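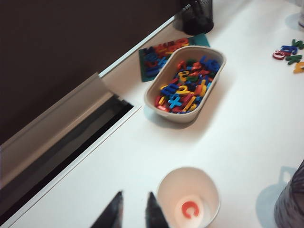

*Magnetic letters and symbols in a molded bowl, with a teal-green board behind it.*

The magnetic letter is a small injection-molded part with a low unit price and a long service life, and it is usually stored badly. Most sets ship in a printed carton with a thin plastic tray. The carton fails within the first month, the tray splits at the corners, and the letters move to whatever is nearest: a zip bag, a shoebox, the side of the refrigerator.

Aleksandra Dudek has spent a good part of her working life on this problem. She sorts and repairs teaching materials at a lending library in Warkton, which sends out alphabet sets to preschools and families on a 30-day loan. Her procedure for returned sets runs to two typed pages. It covers cleaning, inspection, sorting and repacking, in that order, and she does not like to see the order changed.

**Containers**

The open bowl is her preferred working container. A molded fiber bowl of the kind sold for takeout salads has a wide mouth, sloping sides and a thick rim. The slope matters because letters at the edge slide back toward the center as the pile goes down, so the last pieces can be picked up without scraping at a corner. A rectangular bin of the same volume holds more but hides more. Small parts – the lowercase i, the minus sign, the l – end up flat against the wall.

Fiber also has no attraction for the magnets. Dudek tried a steel mixing bowl one November and gave it up the same afternoon. Letters stuck to the sides in a ring, and the lighter ones had to be peeled off with a fingernail.

The drawback is lifespan. Molded fiber softens when damp, so letters go in dry or they do not go in. She writes the start date on the underside of each bowl and recycles it when the rim begins to flake.

Paper cups are the second container. They are narrow, which makes them poor for searching and good for holding a category once it has been picked out. A cup takes a short word, or all of one vowel, or the numerals from a mixed set. Cups are set out in front of the bowl, on the side nearest the person sorting, and the reach stays short.

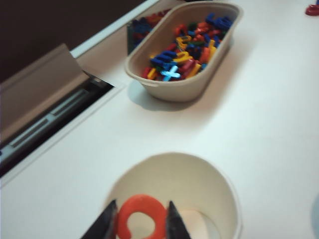

Sorting by color comes first in many homes and last in Dudek's method. Color is easy to see but tells you little about whether a set is complete, and manufacturers do not agree on it. A Mazurek set gives every vowel in red. Drodent mixes its colors freely, so the same letter may be orange in one box and blue in the next. Once two sets have been combined, color is no use at all as a guide to origin.

Shape is the better key. She works in three passes:

1. Round forms: o, c, e, q, and the zero.
2. Straight forms: E, X, T, L, and the arithmetic signs.
3. Everything left, including the hooked and mixed shapes such as j, f, r and 2.

The first pass produces the most errors. A C lying at an angle can pass for a Q or a worn O, and it needs to be turned face up before it is placed. The third pass is slow but short. Numerals and signs then go to their own cups, as they are requested separately by the schools.

**The board as a check**

A small magnetic board is the fastest inspection tool available. Letters laid on it in loose rows show gaps at once, and each piece gets a magnet test simply by being placed. A sound letter pulls itself flat. A letter that drifts when the board is tilted has a weak magnet or one seated too deep, and it goes to repair. A letter with a loose or missing magnet is withdrawn on the spot, without exception, on account of the swallowing hazard.

Boards should be wiped before use. Grit under a letter gives the same result as a poor magnet – Dudek rejected 10 good pieces from a Fuvedport set before she found sand on the surface.

**Work surface**

White is best. Every color in common production stands out against it, and a stray piece is visible from across the room. Table edges deserve attention. Any gap between the top and an adjoining wall or trim strip will take a flat letter on its side, and a ruler is then needed to get it out. She closes such gaps with a strip of felt where the table allows it.

The library holds 500 letters in reserve as replacements, filed by shape and then by height. The most requested is the lowercase e. The uppercase Q is seldom asked for, and she has five of them in a drawer.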